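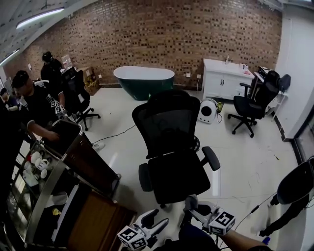 A reader wrote in after the last release to ask why anyone would want old-house repair notes in one big text file when there are perfectly good books on the subject. Fair enough, she said, if you only want the tidy version, but her own house had never read the books.

I love that, and it's pretty much why Brukirska exists.

Brukirska: a collection of repair notes from old houses
Adelmo Sorrentino, 23 Mar 2021

What's in it

Brukirska holds 3,000 short notes written by people fixing up the houses they live in. Most run from a couple of lines to a page. They cover plaster, brick, floors, windows, plumbing, stairs, paint and a big untidy category called "other" (some of my favorites live there, including a very long one on a door that only sticks on the hinge side in damp weather).

The notes were typed by their writers or copied out from paper logs with the writer's okay. I fixed nothing except character encoding. Spelling is as it came, and so are the measurements, so expect feet, inches, centimeters and "a thumb wide" all in one file.

Files

notes.csv – the notes themselves, one per row
topics.csv – topic labels, joined on note_id
glossary.txt – trade words and house slang, with plain meanings

Fields in notes.csv

note_id: a short code that never changes between releases
text: the full note
house_age: a decade, or blank if the writer didn't know
part: the part of the house, picked from 25 labels
outcome: held, failed, redone or unknown
season: when the work was done, if given

The outcome field is the one I'd point anybody to first! Writers were asked to come back later and say how the repair was doing, and plenty of them did. A note about patching lime plaster is nice to have. The same note with a follow-up saying the patch let go in July and took the old edge with it is so much better.

How notes were labeled

Each note was labeled by two readers working apart. When they disagreed, a third person picked. The arguments were mostly over "wall" and "damp", which overlap constantly in brick houses, and I ended up allowing both labels on one note. If you need a single label, use the one in the first column of topics.csv.

177 notes are marked "hard". They mention several jobs at once, or the writer changes their mind halfway through. Leave them in if you can. They read like real people thinking with a trowel in one hand, and a search tool that copes with them will cope with nearly anything.

What it's good for

Searching by problem instead of by trade name. Studying how people describe damage before they know the right word for it. Building a glossary for your own street or town. Stollonus, a small search tool, grew out of the first release and now sends me corrections by the armful, which is wonderful – keep them coming.

It also makes great bedtime reading, if you're that sort of person. I am.

What it's not good for

Please don't use it as building advice. Notes on wiring, gas and anything holding up a roof are in here as writing, and plenty of them describe work that should have gone to a licensed person. Codes vary from place to place and the notes rarely say which one applied.

Houses built after the writers' grandparents were grown are thin on the ground too, and so are apartments. People who keep repair logs also tend to be people who enjoy repairs, so the cheerful tone is a bit heavier than life.

Privacy

Names, street names and phone numbers were taken out by hand. If you spot one I missed, send me the note_id and I'll pull the row the same day.

Changes in this release

- Added the season field
- Split "window" into "sash" and "frame" (thank you, Benedetti group, you were right)
- Merged duplicate notes from the Zirkier logs
- Blank outcomes now read "unknown"
- Put back the note on horsehair in plaster, dropped by mistake last time

Still to do: the glossary needs more words for floors. I have 3 different names for the strip under a door and I'm sure there are more.

Contact: Adelmo Sorrentino | Copyright Brukirska | Back to top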